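Subject: Re: [udley-rooms] Condition and cleaning of shared tabletop whiteboards
From: Facilities and Equipment Office, Trodport
To: udley-rooms
Reply to list

Colleagues,

The Office has received several responses to the message quoted below and provides the following clarification on behalf of the Trodport and Udley sites.

> The small whiteboards at Udley are being returned to the Kramer Room
> cupboard with marker still on them. In December we found boards with old
> red lines that would not lift with a dry cloth. Could the Office advise
> whose responsibility it is to erase them, and whether spray cleaner
> is permitted? We would also like to know if the boards may be used
> flat on the tables or must be stood up.
>
> Udley Room Bookings

With respect to the first question, the responsibility rests with the group that made the booking. Boards are to be erased before the end of the booked period, and the last 15 minutes of each booking should be treated as pack-up time.
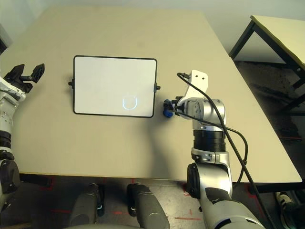 Boards may be used flat. The light-coloured tables in the shared rooms are suitable for this purpose, provided that the board lies wholly on the tabletop and is not left overhanging an edge. Users are asked to keep marker strokes inside the black border, as ink on the frame is considerably harder to remove than ink on the writing surface.

On the matter of cleaning products, a dry eraser should be used first in all cases. Where a line remains, a cloth lightly dampened with water is acceptable. Spray cleaner may be applied to the cloth only, from the 500 mL bottles kept in the Rendby Annex, and never directly to the board.

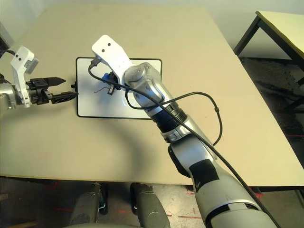 Small whiteboard with black border, laid flat on a shared table.

The Office has also been asked whether short marks and test strokes need to be removed when the next group is expected to use the same board. They do. Marks of this kind are frequently overlooked when the larger writing has been cleared, particularly where overhead lighting produces glare on the surface, and a board should be checked from more than one side of the table before it is put away. 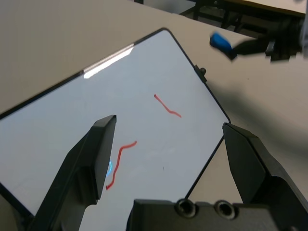
Erasers should be returned with the board. An eraser that leaves colour behind is to be placed in the tray marked for washing and a clean one taken from the shelf. Washed erasers are put back out on Monday.

Two further points were raised by the Trodport site. Permanent markers are not to be stored in the same drawer as dry-erase markers – this applies to all rooms, including those with wall-mounted boards. Additionally, any board with a lifted corner or a scratched surface should be reported to extension 3349, quoting the room name, and set aside until it has been inspected.
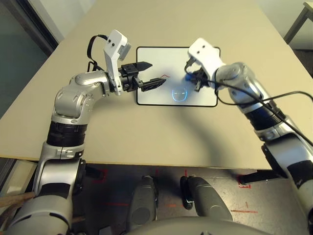 The colour of marker used is at the discretion of the group. Red has been the subject of most complaints, and the Office would ask that red lines be erased the same day wherever practicable. The present stock of 45 boards is considered adequate for both sites, and no replacements will be ordered before the next inventory.

Questions regarding bookings should continue to be directed to the room bookings address and not to this list.

Regards,

Facilities and Equipment Office
Trodport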